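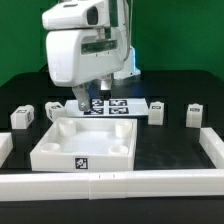 Gyula Simon wrote to us in February that he'd put off learning motion titles for years, and that the Zernmont lower thirds were the first ones he could open up, change and save again without breaking something. He asked whether we were a big company. We had a good laugh at that (it was past nine in the evening and both of us were still answering emails), and then we thought we'd better write this page properly.

Mandik is a very small studio making titles, transitions and simple effects for people who edit video. We began with one set, called Tremden, made for a friend's wedding film and then shared with anyone who asked. There are 80 templates in the shop now, and 23 of them are free, and will stay free!

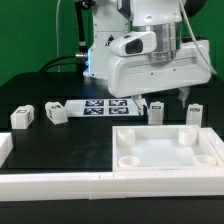
Our newest pack, Zelenák, is all about callouts: the little lines and labels that point at a part while somebody talks over it. You pick a style, drag the dot to where you want it and type your words. A silver-grey joint between two white housings is just the sort of spot they're made for, as the thin line shows up nicely against pale parts and the label can sit well off to one side. We spent far too long on the way that line draws itself, and we're rather proud of it. 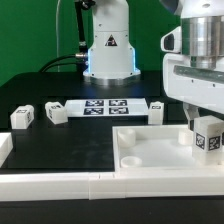
Can I use the templates in work I'm paid for? You can, as often as you like, free ones included, and you needn't credit us. We only ask that you don't sell the templates themselves.

If you get stuck, write to us. We read everything, though replies can be slow when a new pack is nearly ready.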